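Zutport grip stall

The Zutport grip stall is a fault in two-armed robots running Fulteo control software, and I've lost more afternoons to it than I'd like! One hand stops closing partway while the other carries on with the job, so the load (a bag, usually) gets pulled sideways. It was first written up at Kerslake in March 2024, after 221 stalls in 2,962 lifts. 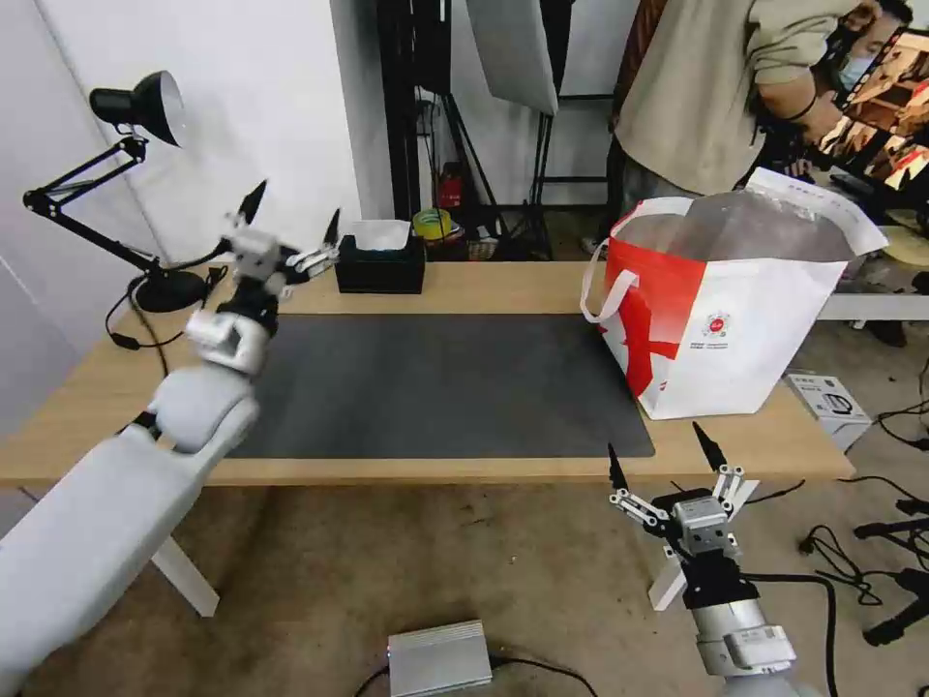

The cause was a timeout set to 40 milliseconds, way too short for the slower hand. Horkbridge put out three patches, and the last one stops both arms together. I still keep the stop button close, though.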